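# About Jikdale Coastal Standby

Jikdale Coastal Standby runs the ground side of a rescue helicopter base: the hangar, the fuel, the crew quarters, the equipment store and the operations desk.

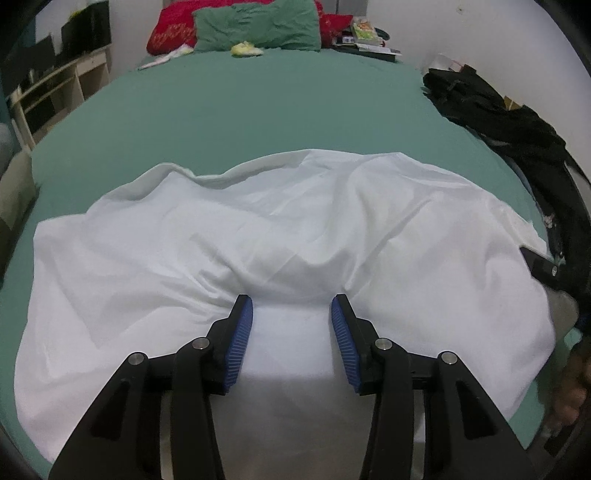 We do not fly the aircraft and we do not decide when it is sent. Flight crews and machines are provided by the operator under its own contract, and every call-out comes from the coordination centre. Our work covers the hours between calls as much as the calls themselves. Crews sleep at the base during a duty period, and the quarters are kept to a written standard in the same way as the hangar floor. Each bed has a fitted sheet in mint green with a white sheet laid over it. The white one is left loose, and creases in it are not a fault under the standard. A tucked sheet is. The room next to the beds holds the immersion suits, and a door from there leads straight to the apron.

## What the base does

The base serves the Jikdale coast and the islands within fuel range of it. The company was set up to take over the site when the harbour authority gave up direct management, and most of the ground staff transferred at that point on their existing terms.

The operations desk is staffed day and night. Its duties are:

- receiving the alert from the coordination centre and passing it to the crew
- recording times for alert, engine start, lift-off and landing
- watching the weather at the base and at the alternate landing sites
- arranging fuel away from base where a flight is likely to need it
- meeting ambulances at the gate and escorting them to the pad

The desk does not give medical advice and does not task other units. If a member of the public telephones the base to report an emergency, the desk takes the position and a call-back number, transfers the call to the coordination centre and stays on the line until the transfer is accepted.

In the last full reporting year the base supported 294 launches. The figure includes flights stood down after lift-off. It leaves out training, engine runs and positioning flights, which are listed separately in the annual statement. Older statements counted training flights in the same total and should not be compared with the current ones without adjustment.

## Site and equipment

The site consists of one hangar, one landing pad, a bulk fuel installation and a single-storey building for the crew and the desk. The hangar takes two aircraft with rotor blades folded, or one aircraft with blades spread and room for lifting gear. The second position is normally empty and is used when the machines are exchanged for heavy maintenance.

Fuel is sampled at the start of each shift, after every delivery and after heavy rain. Samples are kept until the next delivery has been accepted. The pad lighting runs from the mains with a generator behind it, and the generator is run under load every month.

Lifting strops, rescue nets and stretcher bags are bought from Skeltatex and held in the equipment store. Each item has a number sewn into it and a card that shows date of issue, use, washing and inspection. An item that has been in salt water is rinsed, dried flat away from direct heat and inspected before it goes back on the rack. An item with a cut thread in a load-bearing seam is withdrawn. We do not repair webbing on site.

The pad heating and the hangar door drives were installed by Lindgren, which also holds the service agreement for both. The doors can be opened by hand. Every member of the ground staff practises this as part of the January checks.

## Staffing

Ground shifts are made up of four people: one at the desk, one responsible for fuel, and two on the apron. The fuel and apron posts are interchangeable and staff rotate through them. The desk post requires a separate qualification and is not covered by apron staff, even for breaks. A relief operator comes in from the day office for that purpose, or from the on-call list at night.

New ground staff complete a training period with an experienced colleague before they work a post alone. The classroom part is taught by Lernelia and covers fire, radio procedure, fuel handling and safe movement near turning rotors. The practical part is taught at the base. A trainee who has passed the classroom part but has not yet completed the practical part may work on the apron only with the rotors stopped.

Shift patterns are agreed each year with staff representatives. The current pattern was kept after a trial of longer shifts, in which the number of late entries in the fuel log rose. The trial report is available on request.

## Contract and oversight

The company is paid a fixed fee for keeping the site available, with deductions for any period in which it is not. A closed pad, contaminated fuel or an unstaffed desk all count as unavailable. Weather below the operator's limits does not, and neither does a fault with the aircraft. There is no payment per launch.

The present contract runs with an option to extend by 3 years. The question of moving the base inland has been raised at public meetings on several occasions. We have no part in that decision. The siting of the aircraft is a matter for the authority that holds the flying contract, and we have supplied it with the running costs of the present site when asked. Our own contract is tied to the site and would end if the base were moved.

Inspections are carried out by the aviation regulator for the pad and the fuel installation, by the fire service for the building, and by the operator for anything that touches the aircraft. Findings and our replies to them are filed together and can be read at the day office.

## Noise and neighbours

Training flights leave and return over the water where the wind allows. Operational flights take the shortest safe route, and this may cross houses on the eastern side of the harbour. Engine runs on the ground are limited to daytime hours except when a machine has to be returned to service for standby.

Complaints about noise should give the date, the time and the place where the noise was heard. We compare these with the movement log and reply in writing. If the aircraft was not one of those based here, the reply will say so, and we pass the complaint on where the owner can be identified.

## Visits and enquiries

School and club visits are accepted in small groups by arrangement with the day office. A visit may be stopped without notice if the alert sounds, and visitors are then taken to the car park side of the building. Drones may not be flown from the site or from the sea wall next to it.

General enquiries go to the day office by post or by the contact form. Do not use the form to report an emergency. It is read during office hours only.

Page last revised August 16, 2021.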